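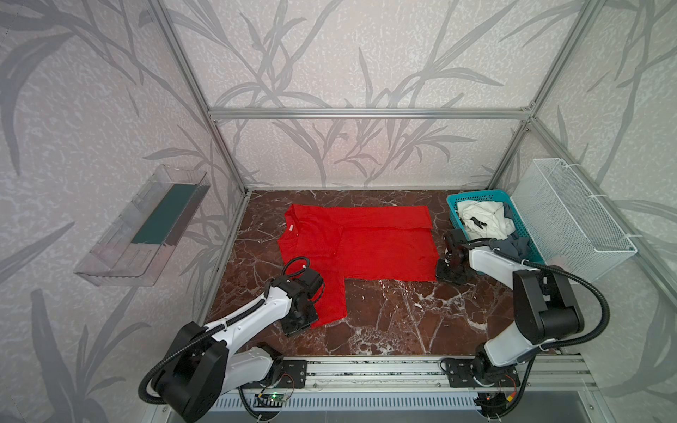 Lies Baert would like every two-armed cell to come with a stop button a person can hit with an elbow, and she told us so before she'd even sat down. Her second request was that we quit writing rules only engineers can read. Fair enough on both counts! We've spent most of this year trying to do what she asked, and I'm very happy to say the result is out.

November 1, 2021. Jiltari is releasing the Filtell Practice Guide, a free set of working rules for small robot cells that handle clothing and other soft goods. It runs 87 pages, it's written in everyday words, and you can start using it the day you download it.

I've been at Jiltari long enough to remember when our own rules lived on a sheet of paper taped inside a cabinet door. Then we got a second cell, and a third, and every one of them had slightly different habits (one crew cut power before reaching in, another just hit pause and hoped for the best). When we started comparing notes with the people at Dravton and Van Acker last February, they had the same sheet of paper and the same arguments. So we put the three sheets on one table and started crossing things out.

Most of what's published on robot safety was written with big machines and hard parts in mind, and please keep reading it. The guide doesn't replace any standard or the law where you work, and it won't get you certified. What it covers is the daily stuff with fabric: sleeves that drape over a rail, a drawstring that finds its way into a joint, two grippers holding the same shirt when somebody calls a stop.

That last one took us weeks. Do you open both grippers or hold? Our draft said open, Van Acker's people said hold, and we finally settled on hold by default, with a written release step that one named person carries out. There are still a few of us who grumble about it.
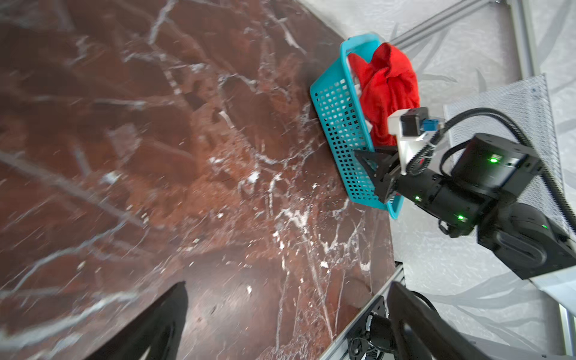
Cell work with two arms, a laundry basket and a red cloth. Photo: Jiltari

Baskets get their own chapter, which surprised even me. A rim is a hard edge in a place where a gripper is working low, and if the basket gets nudged between runs, your taught positions are off. The guide asks you to mark the basket's spot, check it at the start of each shift, and log it when it's moved. It also asks for slow speed anywhere near the rim until the arm has cleared it. We argued over how slow, so there's a worksheet where you work out your own number and sign it.

Other chapters deal with cable routing, indicator lights and what each one is allowed to mean, who may clear a fault, and how to hand over a cell at the end of a shift. There's a page on cameras too, mostly about telling people when they're on.

We tried the draft out over 200 shifts at our own site and at Dravton, and collected 1,000 comment slips along the way. I read every single one of them. A lot were about fonts. Many of the good ones came from night crews, and the entire handover chapter was rewritten on account of what they told us.

"I wanted something I could read standing up," Baert said of the final version. "The checklists are short enough now. I'd still make the stop button bigger."

The guide is free to copy, print and change for your own shop, as long as you keep the revision page in the back so people know which version they're holding. Version 2 is already on my desk as a pile of sticky notes, and we plan to take comments for it through the end of February. Send us the rule that drives you nuts, or the one you think we missed. Printed copies with the wipe-clean cover can be ordered through Jiltari's front office while they last.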